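## 3. Cleaning and re-laying the bin

Do this every 20 runs, or sooner if the floor looks bad. Ask Jucélia for the cloths - she keeps them locked up.

1. Take out all four objects. Put them on the tray, not the table.
2. Wipe the floor first, then the walls. Damp cloth, washing-up liquid, nothing gritty.
3. Dry it properly. Check the upper edge of the inner back wall for rust-coloured specks and write down any new ones.
4. Scuffs on the metal are fine. Leave them, you wont polish them out.

**Caution:** folded sheet edges. Wear gloves, especially round the rear panel.

Put the objects back one at a time. Yellow one in the far left corner, green one near the lower middle of the floor with the pink wedge right beside it, black round one over against the base of the right wall.

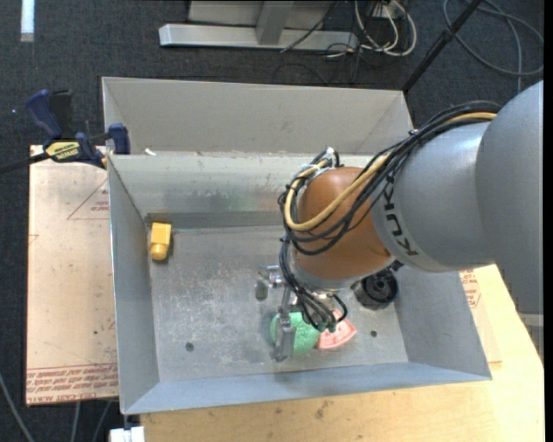
## 4. Holes in the floor

- Two near the front. Keep both clear - crumbs of cloth get in there.
- Don't plug them with tape. Benedito tried it in May, took ages to scrape off.
- Liquid goes straight through, so wring the cloth out frist.

Note: new objects go in the Somia box until they have a label.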